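Another handshake, another communiqué

May 2019

So the two delegations met in Galtlow, walked past the flags, shook hands for longer than anyone shakes hands in real life, and came out with a joint statement. I read all 12 pages of it so you don't have to. The word "friendship" turns up in nearly every paragraph. The word "tariff" turns up in a footnote.

I've been following the Erkosetti border talks long enough to be suspicious of a good lunch. The last round gave us a "renewed spirit of cooperation" and a crossing at Kovard that still closes at dusk. This one promises a "roadmap." A roadmap to what? The statement says details will follow in June, after each side has consulted at home. I remember hearing the same thing before the last round. 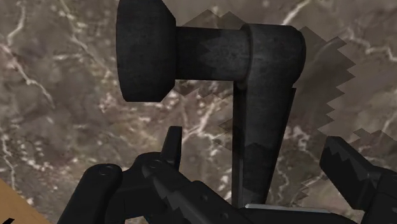
Lever against a marble wall (computer rendering).

Take the one hard number in the document. The two governments say 700 trucks a day will be able to use the new route through Dmytriv. Fine, but the annex lists current traffic at 382 a day, and the truckers' complaint was never a shortage of road. They sit in line waiting for paperwork to be stamped, first on one side and then on the other. There are 2 customs forms asking for the same information in a different order, and the statement leaves both of them alone.

I'd also like to know who is paying. The home press release says costs will be "shared fairly." The version put out by the other side says "shared in due course." Maybe that's a translation problem. I doubt it, given that both were published in English.

People will tell me I'm being sour and that talking is better than not talking. Sure. I'd just like the talking to produce a longer opening day at Kovard, or a single form, before we get another round of photos on the steps. I'll read the June paper when it comes out and post whatever I find in the footnotes.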